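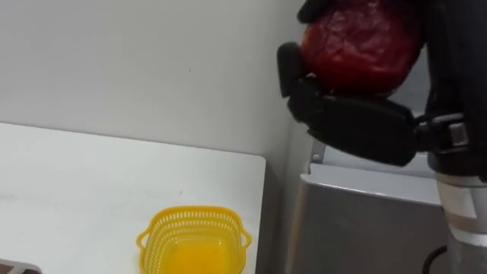

**Walk-in and produce prep check, Murkden Street kitchen**
January round, started 6:40 a.m., before the bread delivery blocked the back door

- [x] **Walk-in door seal.** Closes fully. The bottom corner has been patched with tape again, and the tape is now older than the seal.
- [x] **Thermometer, inside wall.** Present and readable. The second one, behind the stock pots, disagrees with it by 2 degrees. Replace the second one.
- [ ] **Produce off the floor.** Fail. One sack of onions was on the floor "for a minute," according to the note pinned to it. The note is from before the holidays.
- [x] **Raw meat below produce.** Correct on all 4 racks. No comment, which from me is praise.
- [ ] **Date labels.** Mostly there. A tub marked "sauce?" went in the trash. Question marks are not a date.
- [x] **Wash sink.** Clear of dishes, strainer in place, sanitizer strips in the drawer where they belong.
- [ ] **Hand sink.** Soap yes, towels no. The dispenser was holding a rolled-up Numside catalog.
- [x] **Cutting boards.** The green ones are due for replacement by spring. Grooves deep enough to plant in.
- [ ] **Fire extinguisher, prep side.** Charged and tagged, but behind a stack of Buvetau crates. Moved the crates. They will be back – they always are.
- [x] **Floor drain.** Running. Grate screwed down at last.
- [ ] **Delivery log.** Chrysikopoulos invoice 153 is signed but has no arrival temperature. Ask the driver for it next time, before he leaves.

**Carried over from last round:** light cover over the slicer, still cracked. Quote came in at 700 dollars for the full run of fixtures. We need one cover.

Fails to be fixed before the next round. Onions today, please.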